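Unternehmen > Über uns

Über Predell

Predell fertigt und vertreibt Aufsteller, Schilder und Präsentationsmittel für Handel und Gastronomie. Gegründet wurde der Betrieb als Siebdruckerei in Trarcombe. Heute führen wir nahezu 2000 Artikel, vom Preisschildhalter bis zum wetterfesten Kundenstopper.
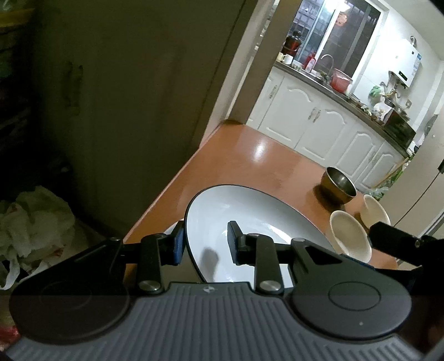

Die meisten Rahmen bauen wir selbst. Zugekauft werden Klemmprofile und Acrylglas, die wir im eigenen Haus zuschneiden. Bedruckt wird auf 2 Anlagen, Auflagen bis 1000 Stück gehen in der Regel innerhalb von 11 Werktagen in den Versand.

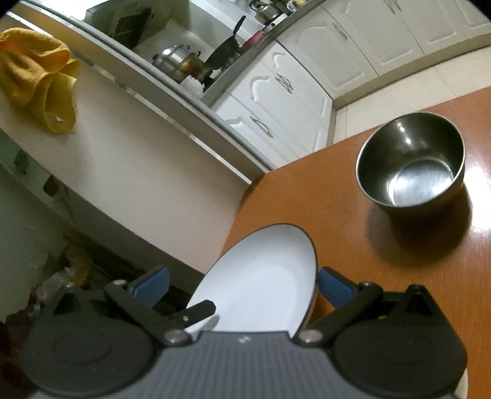

Seit Februar gehört auch die Serie Plornis zum Programm. Das sind Tischaufsteller mit Magnetfuß, deren Einleger sich ohne Werkzeug wechseln lassen. Entwickelt wurde sie gemeinsam mit dem Ladenbauer Karunaratne, der sie in seinen Filialprojekten einsetzt.

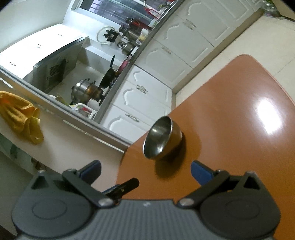 Edelstahlschale auf dem Tisch

Beratung und Musterversand sind kostenlos. Auf Wunsch erhalten Sie vor der Bestellung einen Andruck in Originalgröße.

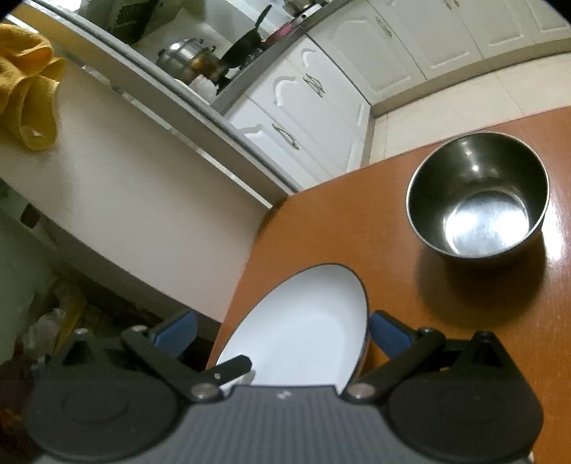 Bei Tischaufstellern fragen Kunden aus der Gastronomie vor allem nach der richtigen Oberfläche. Wir empfehlen meist die matte Ausführung. Auf einer glänzenden Holzplatte wie der orangebraunen hier, mit weißem Geschirr und Edelstahlschüssel darauf, bleibt ein matter Einleger besser lesbar. Für Theken und Schaufenster liefern wir beide Varianten zum gleichen Preis.

Zuletzt aktualisiert: 16. Dezember 2020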